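Threads > Knitwear > Posts by Maite Villalobos

Finally writing up the striped sweater, in pieces, as I get time between loads of laundry. A few people asked what yarn it is and why the sleeves took so long.

The pattern is Harach, by way of a booklet Rodrigo Herrero lent me two winters ago and hasn't asked for back. It's a plain drop-shoulder sweater. Navy is the main color and white does the narrow stripes. You could do it in any two colors with a good difference between them.

Yarn is Clatwood chunky. The body and both sleeves used most of my navy and far less of the white than I bought. I have enough white left for a hat and I don't wear hats.

Body was easy. Knit in the round to the armholes, then back and forth. I did it mostly on the bus and it got done in November without me thinking about it much.

The sleeves are where I slowed down. The booklet has you knit them flat and seam them. I picked up stitches at the armhole and went down to the cuff instead. You turn the whole sweater in your lap every round, and in a chunky yarn that is a lot of sweater.

Stripes on a sleeve in the round will jog where the round changes. I put the jog on the underside. On the second round of each new color I slip the first stitch, and that pulls it close to level. You can still find it if you go looking.

I didn't want the same stripe all the way along, so one part of the sleeve has a wider band. It's a thick navy stripe with bright white and a medium blue on the edges. The blue is Grunon, left over from a baby blanket. It's a little thinner than the Clatwood but it sits fine next to it.

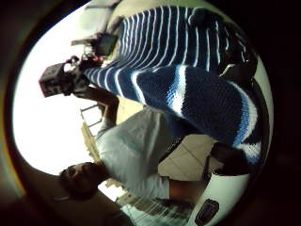

How do you carry the white up without it pulling? I leave the strand loose on the inside and catch it with the navy every other round, and I tug the sleeve out flat before I go on.

Mine did pull on the first try. I ripped back to the elbow one Tuesday night and did it over. The second time I went up a needle size for the striped part only and left the plain parts alone.

Decreases: two stitches every sixth round until the cuff, always in a navy round. If you decrease in a white round it shows up as a small pinch and your eye goes right to it.

Rodrigo says he makes his sleeves shorter than the booklet tells you to, so I measured. The booklet length came down over my knuckles. I took out the last bit, did the ribbing again, and now it stops where I want it.

Ends. There are a lot of ends. I wove in as I went for the body and then got lazy and left every single one on the sleeves. It took me two evenings. Don't do this.

Washing: cold water, wool soap, squeeze it in a towel, dry it flat. It grew a bit lengthwise the first time. I patted the sleeves back to size while it was damp and they kept it.

For the yarn question, the Clatwood came from Robles, the shop behind the post office. They had it in 300 yard skeins. The navy I used is shade 356. Check that they're all the same dye lot, the one odd skein I had went into the back hem.

It's warm. Too warm for indoors with the heat on, good for the porch or walking to the store. The cuffs are already pilling a little where they rub on the table.

Next one is the same booklet in a thinner yarn, no stripes. I've cast on 30 stitches for a swatch and haven't measured it yet. Will post when there's something to look at.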